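Setting up and looking after the fingers on a two-arm bread cell

Posted 19 January 2020 in Workshop notes

I've been promising to write this up since December, when we moved the two-arm cell from Skalton over to the Endness workshop and had to set the whole thing up again from scratch. Most of what follows is about the gripper on the picking arm, as that is where nearly all of our dropped rolls and squashed crusts have come from, but there's a little about cables and cloth at the end too (please do read the cloth bit, it caught me out twice).

I'm assuming you have a small arm with a parallel-jaw gripper on the end, and that you can already jog it about by hand and save positions. If you can't yet, spend an afternoon on that first and come back, the kettle will still be warm.

Before you touch anything

Park both arms, press the emergency stop and switch the gripper off at its supply. I know it's tempting to leave it powered when you only want to look at one screw, but the jaws close a good deal faster than you can move a thumb.

Wipe the fingers down with a barely damp cloth and let them dry. Crumbs like to collect in the corner where the finger meets the jaw, and a seeded roll will leave you something in there every single time. An old soft toothbrush does the job nicely. Don't use compressed air, which just blows the crumbs further into the slides.

Checking the fingers are square

Undo the finger screws a quarter turn, close the jaws gently by hand on a flat steel rule, and let the fingers settle against it. Then nip the screws up a little at a time, going from one side to the other. If you tighten one finger fully and then start on the other, you'll find they've crept apart at the tips, and a round roll will spin out of the grip as soon as the arm lifts.

Power up again and close the jaws on a strip of paper. You want the same drag on the paper at the tips as you feel higher up. If it pulls freely at the tips, slacken everything and have another go. It took me nearly 90 minutes the first time, I'm a bit embarrassed to say, and now it's a job I do while the tea brews.

Teaching the pick

Put a single roll in your basket and bring the arm down slowly from straight above, with the jaws open wider than you think you need. A shallow basket is much the kindest to start with, because the wrist stays well clear of the rim. Stop when the tips are level with the middle of the roll and have a look from the front and then from the side. Both views matter! I once spent a whole morning blaming the gripper when it was simply sitting too far back, and from the front it looked perfect.

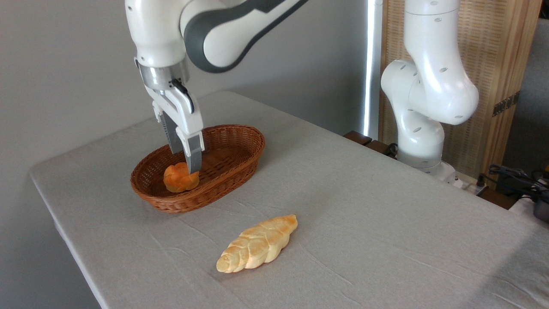 Once you're happy with the height, nudge the arm across until the gap is equal on both sides, then close at your lowest force setting. Ours goes from 0 to 255 and we settled on 34 for soft rolls. Yours will be different, so start low and come up in small steps until the roll lifts without slipping. Save that position under a name you'll recognise in six months' time. We have one called Bustosgate, after the bakery whose rolls we were using that day, and it has served us very well.

Run the pick 3 times with the roll turned a different way each time. If it fails on one of them, go back to the height before you fiddle with the force. Plaited loaves want a position of their own, taken across the narrow way, and I wouldn't try to share settings between the two.

Cables

Look at the little loop of cable at the gripper and turn the wrist slowly through its full travel, both directions, watching it all the way. It should flex without ever pulling tight or brushing the fingers. Ours had rubbed against the bracket on the old Sandhu mount and the outer sleeve had gone shiny, so we swapped it before it wore through. Keep the cables behind the table well out of the arms' reach while you're at it.

The cloth

If you work on a tablecloth, smooth it out and clip it underneath before you teach any heights. A fold under the basket lifts one end just enough to spoil the pick, and you'll be hunting for the fault in all the wrong places. Mark the corners of the basket with a bit of tape if it's likely to be moved.

How often

I clean the fingers every day the cell is used and do the paper test once a week. The screws get checked whenever the gripper has had a knock. We write it all in an exercise book hung on a string by the switch, and the last entry is pick number 239, with a note to buy more toothbrushes.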